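Startseite > Aktuelles > Medienmitteilungen
Teilen Drucken

Medienmitteilung
2024-07-17

Greifen lernen auf dem vollen Tisch: Mekthorpe stellt das Verfahren Gramura vor

Wer schon einmal versucht hat, auf einem überfüllten Küchentisch nach der richtigen Tasse zu greifen, ohne dabei alles andere zu verschieben, der ahnt, womit sich unser Forschungsteam bei Mekthorpe in den vergangenen Monaten beschäftigt hat. Heute freuen wir uns sehr, die ersten Ergebnisse mit Ihnen zu teilen.

Gramura heißt das Verfahren, das Rahel Schnyder und Tuấn Lâm gemeinsam mit unserem Partner Statar entwickelt haben. Ein Roboterarm lernt damit aus vorgeführten Bewegungen, Alltagsgegenstände zwischen anderen Dingen zu greifen und wieder abzustellen. Das Besondere daran ist, dass jede Vorführung in kurze Abschnitte zerlegt wird, die das System später neu zusammensetzen darf — auch dann, wenn der Tisch ganz anders aussieht als beim Üben.

Für das Training wurden 2548 Vorführungen aufgenommen, von denen nach der Durchsicht 2000 verwendet wurden. In den anschließenden 700 Testläufen mit neu angeordneten Gegenständen griff der Arm deutlich sicherer zu als mit dem bisherigen Verfahren, vor allem bei Bechern und Tassen, deren Henkel vom Arm weg zeigte. Schwierig bleiben spiegelndes Metall und alles Biegsame, und daran wollen wir gern und mit viel Geduld weiterarbeiten.

»Wir haben die Tische absichtlich nicht aufgeräumt«, erzählt Rahel Schnyder, »denn zu Hause räumt ja auch keiner auf, bevor er sich einen Kaffee holt. Dass das Modell damit so gut zurechtkommt, hat uns alle riesig gefreut!«

Ein herzlicher Dank geht an Aurora Neves, die die Auswertung betreut hat, und an die Ruchti-Stiftung, die das Vorhaben seit zwei Jahren fördert. Die Trainingsdaten sollen im Dezember für Forschungseinrichtungen zugänglich werden.

Fragen beantwortet Ekkachai Thongsuk von der Medienstelle Mekthorpe, und auch Laborbesuche für Redaktionen vereinbart er gern.
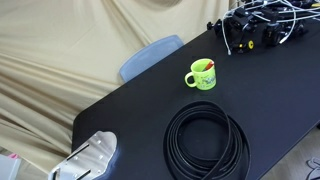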